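Drangate Robotics Club

The Drangate Robotics Club is a student club whose members teach pairs of robot arms to handle food and kitchen items. It was founded by Elīna Baranauskienė, a physics teacher, and has grown quickly to 40 members, with a lively following at the Kostow student games.

Its best-loved project is Lunch Table, in which two arms share one small table and work around a divided steel tray. Sausage and cheese are regular favourites!
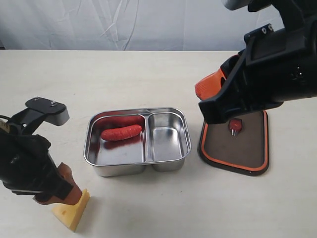

Teams of up to 4 students prepare each task, taking turns to guide the arms and write the software. At the Kostow games in May the club entered 3 teams, and its younger members won the Szabó Cup for teamwork, a splendid result for a first entry.

The club meets in the old library at Drangate and publishes its task notes for other schools to use.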